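Treslow Gift and Pantry Box – User Guide

Section 4: Filling the box with packaged snacks

4.1 Scope

This section covers the filling of the Treslow open box with mixed packaged snacks: sachets, flat packets, flow-wrapped items and small cartons. It applies to boxes with and without the separate lid. Assembly of the box from flat is covered in Section 3. Closing, banding and labelling are covered in Section 5.

The maximum load is 2,273 g, evenly spread over the floor of the box. For boxes that will be carried by the rim, the maximum load is 1,507 g.

4.2 Before you start

You will need:

The assembled box, open side up
A table at least twice the length of the box
A cloth or thin mat to cover the table
The snacks to be packed
A dry lint-free cloth
The packing list, if one is used

Spread the cloth over the table and smooth it flat. A checked cloth is convenient for larger batches, as the lines can be used to keep the boxes square to the table edge. Place the box towards the back of the cloth and leave the front free for sorting.

Wipe the inside of the box with the dry cloth. Do not use water or spray cleaner on the walls. The coloured lining marks when wet and the mark does not come out.

NOTE: Leave a newly assembled box to stand for five minutes before filling, so that the corner tabs settle. A box filled too early may bow along the longer sides.

4.3 Sorting the snacks

1. Take the snacks from the shelf or outer carton and lay them in front of the box, printed side up.

2. Separate them by pack type. Rigid cartons, such as biscuit boxes, go to one side. Soft packets, such as spicy gluten strips, go to the other. Clear-wrapped items are kept apart from both, as their seams catch on card edges.

3. Check each pack for splits, lifted seals and oil on the outside. Oily snacks in soft packets are the most common cause of staining. Set aside any pack that feels greasy along the seal.

4. Check the date on each pack. On imported packets the date may be printed in a different order from the one you are used to, with the year first. Where only a production date is given, look for the shelf life in the printed panel and work out the last date from that.

5. Check that the ingredients and nutrition panels can be read. If a price sticker or import label has been placed over either panel, set the pack aside until the information has been confirmed.

CAUTION: Keep snacks containing nuts, sesame or chilli in their original sealed packets. Do not decant them into the box. The box is not a food-contact container and the lining is not grease-proof.

4.4 Placing the first items

The first items set the height of everything that follows. Use flat or crushable-looking wrappers that will lie close to the floor, and keep them towards the two ends.

1. Hold each soft packet upright by its two long sides, about halfway up. Press only enough to keep it from slipping. Gripping by the top seal can open it, and gripping by the face breaks the contents.

2. Turn the packet so that the front panel faces the way it will be seen when the box is opened. For tall packets with the barcode printed along one side, the barcode should end up nearest the wall.

3. Lower the packet over the rim without touching the walls. Let it reach the floor before releasing it.

4. Place one item at the left end and one at the right end before adding anything to the middle.

With two items in the box and the remaining packs waiting on the cloth, the arrangement is still easy to change. Compare the packs left in front of the box, such as the Kaspons biscuits and the 麻辣王子 and 小面筋 packets, with the space between the end items, and decide now which will stand and which will lie flat.
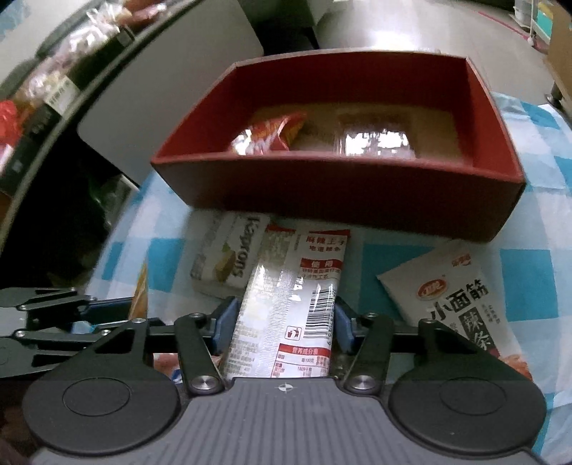

4.5 Building up the remaining layers

1. Place rigid cartons next, long side against the rear wall. A carton laid on its largest face supports the layer above it. A carton stood on end must be held on both sides by other packs.

2. Fill the gaps beside the cartons with soft packets. Slide them in edge first and do not fold them.

3. Place clear-wrapped items on top of soft packets, never under a carton. Turn the seams downwards.

4. Check the height after each layer. The highest pack must finish at least 5 mm below the rim if a lid is to be fitted. For open presentation, tall packets along the rear wall may stand above the rim by up to a third of their height.

5. Press lightly on the top layer with a flat hand. If the packs move sideways, add one more soft packet at the loose point. If the walls bulge, take one out.

NOTE: Packets filled with air or gas expand in warm rooms. When packing in a heated room in December, allow extra space below the lid.

CAUTION: Do not force a packet into a gap. A burst packet inside a full box usually means emptying the whole box and discarding the lining.

4.6 Mixed and regional assortments

Boxes made up for the Brostside and Skorkance ranges hold sweet and savoury items together. Keep strongly flavoured savoury packets at one end and biscuits at the other, with a sealed neutral item between them. Outer film does not hold back all smells, and plain biscuits take up chilli and garlic after a few weeks in a closed box.

Where the wording on a packet is in a language the recipient may not read, add a short card giving the name of the product and its main allergens. Lay the card flat on the top layer – not tucked down the side, where it is easily missed.

The Dimitriou insert tray may be used in place of the cartons as a base. When the tray is fitted, the load limits in 4.1 include the weight of the tray.

4.7 Checks before closing

Compare the contents with the packing list.
Confirm that no packet is bent over at the seal.
Confirm that no clear wrapper is trapped under a carton.
Lift the box by its base and set it down again. Packs should stay in place.
Weigh the box if it is likely to be close to the limit.

Clear unused packs from the cloth before starting the next box. Return them to the shelf with the earliest dates at the front.

4.8 Common faults

Walls bow outwards: box overfilled across its width. Remove one soft packet from the widest layer.

Packs slide when the box is lifted: too little fill at the ends. Repeat 4.4, step 4.

Lid rocks: a carton is standing on end. Lay it flat.

Dark spots on the floor of the box: oil from a damaged seal. Empty the box, discard the pack and replace the lining as described in 3.6.

Section 4 revised June 30, 2024. Technical editor: Manolis Tsolakis.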